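**Before you begin:** this section picks up after you have received your tenant number from the Mernance park office. If you don't have one yet, go back to the section on applying for a unit and come back when the letter arrives – nothing below will work without it.

## 4. Setting up your unit and taking on your first workers

Welcome to the Mernance Industrial Park! We know that the first weeks in a new factory building are a blur of boxes, keys and phone calls, and we have tried to put the steps in the order you'll want to do them. Most new tenants read the whole section once with a cup of coffee and then go back to step 1 with a pen. We'd encourage you to do the same.

The park is laid out in two zones. Brorkness is the older one, on the harbor side, and is mostly sewing and garment finishing. Motard is the newer zone up the hill, where you'll find packing, light assembly and the cold store. The steps are the same for both, except where a note says otherwise.

### 4.1 Opening your tenant account

1. Take your tenant letter to the registration window in the Baumgartner Building, on the ground floor. The window opens at eight in the morning and closes for lunch.
2. Ask for Form 13, the tenant account form. There is a long version and a short version, and you want the long one if you plan to export anything at all, even samples.
3. Fill in the parts on ownership, products and expected number of workers. For the last of these, please put the number you expect at the end of your first season. A guess is fine and you can change it later.
4. Sign both copies. The clerk stamps them and hands one back.
5. Keep your stamped copy in the unit, somewhere dry. Inspectors, bus dispatchers and the customs desk will all ask for it at one time or another.

**Note:** If your company is a branch of one that is registered abroad, bring the parent company's papers along with a translation. The office can point you to translators in town, but it can't do the translating for you.

**Caution:** Don't sign on behalf of a partner who is away. The form has to be done over from the start when this happens, and your place in the line for a power connection goes with it.

### 4.2 Getting power and water turned on

Your unit comes with a main switch, a water valve and a drain, all sealed by the park until your account is open.

1. Make a list of every machine you plan to run, with the power rating from its plate. Write down the lights and fans as well – people forget the fans, and in August they run all day long.
2. Hand the list in at the utilities desk, which is one floor up from registration.
3. Choose a connection size. If your list falls between two sizes, we'd gently suggest the larger one. Moving up later means a new inspection and a day without power.
4. Wait for the utilities crew to visit. They will cut the seals, read both meters and leave you a slip with the readings on it.
5. Check the readings yourself before the crew leaves, and write your initials next to theirs.

**Note for Brorkness tenants:** Water pressure on the harbor side drops in the late afternoon. If you do any washing or dyeing, plan to fill your tanks in the morning.

**Caution:** Leave the main switch off until a licensed electrician has looked over your own wiring, meaning everything on your side of the meter. The park's inspection stops at the meter and doesn't cover it.

### 4.3 Hiring through the park's job desk

You are free to hire in any way you like, so long as it is within the law. Many tenants find their first workers through the job desk all the same, and it costs you nothing to use. People from the villages nearby sign up there throughout the year, and quite a few of them have worked in one of the other units before and already know a sewing line or a packing bench.

1. Write a short notice for each kind of job. Put in the pay, the hours, the shift and what the person will be doing, in everyday words. "Folding and bagging shirts" brings in more people than "finishing operative."
2. Take the notice to the job desk, where it will be read aloud at the gate as well as pinned up. Not everyone who wants work reads easily, and the reading aloud has been very well liked.
3. Pick a day for interviews. You can hold them in your own unit or borrow the room behind the desk.
4. Give every person you hire a written contract, in a language they read or have had read to them, and go through it together before anybody signs.
5. Send a copy of each contract to the job desk within 4 working days of signing. The worker's gate pass and bus card are made from that copy, so a late contract means a worker stuck outside the gate.

**Note:** Pay given in the notice has to match pay in the contract. If you need to lower it, you need a new notice, and people who answered the first one must be told.

**Caution:** Never take a fee from someone looking for work, and don't let a supervisor or an agent take one for you. The park treats this very seriously, and units have been closed over it.

### 4.4 Setting shifts and bus times

The park buses come up from town and from the coast road. They run to fixed shift changes, and a shift that starts at an odd hour leaves your people standing in the sun or walking home in the dark.

1. Pick up the shift card from the dispatcher's booth at the main gate.
2. Mark the start and end times closest to what you need. Up to two shifts can be marked on one card. If you want a third, ask for a second card and staple them together.
3. Write down how many people will ride from each stop. Your workers can tell you this better than the contracts can, as quite a few of them stay with family during the week.
4. Return the card at least one full week before the first shift.

**Note for Motard tenants:** The bus stops at the bottom of the hill, beside the clinic. Allow ten minutes for the walk up when you set your clocking-in time, and a little longer in the rainy months.

### 4.5 Your first payday

We'd like your first payday to go smoothly, for your sake and for your workers' – word travels quickly around the park when one goes badly.

1. Close the time sheets at the end of the last shift in the pay period.
2. Let each worker see the hours on their own line and ask about anything that looks wrong.
3. Work out the pay, including any overtime, and print a slip for every person.
4. Pay on the date given in the contract, in cash or through the bank branch by the gate.
5. Keep the signed slips with your stamped copy of Form 13.

If a mistake comes to light afterward, fix it in cash within the same week and add a line to the slip saying what was changed. Both you and the worker should sign next to the line.
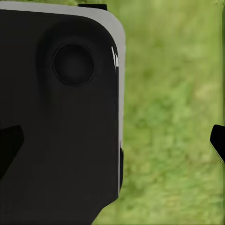
**Can I start hiring before my power is connected?**

You can post notices and hold interviews as soon as your tenant account is open, but contracts should carry a start date that falls after the utilities crew has cut the seals. Workers must be paid from the start date in the contract, whether or not the machines are running.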